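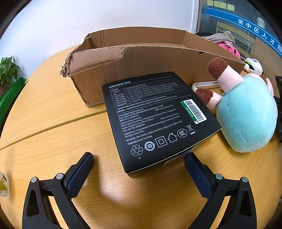 Karolik group says hand-collected grasping data holds up on a real arm

2/26/23

I've been following the Karolik project on and off for a while now, mostly because I like the idea behind it: skip the robot when you're gathering the lessons, and let a person do the job with the same kind of gripper the robot would have. You squeeze the handle, the jaws close, a camera on the tool records the whole thing. Then you hand the recordings to a learning program and see if an arm can do the same job by itself.

Well, the group has finally put some numbers out, and I think they're pretty interesting! The short version is that a policy trained on 2000 hand-held recordings did better on a bench-mounted arm than one trained on 700 recordings made the slow way, by steering the arm remotely. Both sets took the same number of working hours to gather. So it's a fair fight on time, if not on quantity, and time is what most small labs run out of first.

What got my attention was the choice of objects. A lot of grasping papers stick with blocks and cans (I have nothing against blocks and cans), and this one goes for ordinary clutter instead. Boxed chargers, sunglasses, plush toys, cardboard with torn edges. Soft things next to hard things, shiny things next to dull ones. The write-up spends almost a full page on glossy plastic, which gives the camera a different picture every time the tool tilts a little.

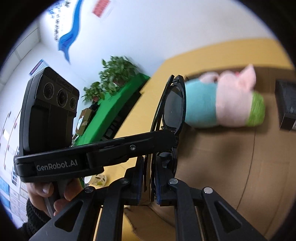

The part I'd point people to is the section on handovers, where two grippers work on the same object and one has to let go at the right time. The first version of the policy was bad at this. It tended to hang on too long, and thin items got twisted between the two sets of jaws. The fix was simple enough: the group added 18 short sessions recorded with 2 operators who were told to pause before every release. After retraining, the twisting mostly went away, although the paper says long, narrow objects are still the weak spot.

They tested everything at two sites, the home lab and a borrowed room in Gremdale with different lights and a different table. Scores dropped in Gremdale, as you'd expect. The drop was smaller for the hand-held data, and the authors think that's down to how much people move around when they carry the tool themselves. I buy that – a person leans and shifts and comes in from odd angles without thinking about it, and a remote-steered arm tends to repeat the same few approaches.

A couple of complaints from me. The comparison arm is the Jacobs bench model and only that one, so I have no idea how well any of this carries over to other hardware. And the soft toys are scored as "lifted" or "not lifted," which hides a lot, because you can grab a plush by almost any corner and call it a win. I'd love to see a placement score next time.

The recordings should be up on the Hidska server in March, along with the calibration files and the handover sessions as a separate download. I'm planning to grab the handover set first and try it on our own arm, if I can clear enough space on the drive.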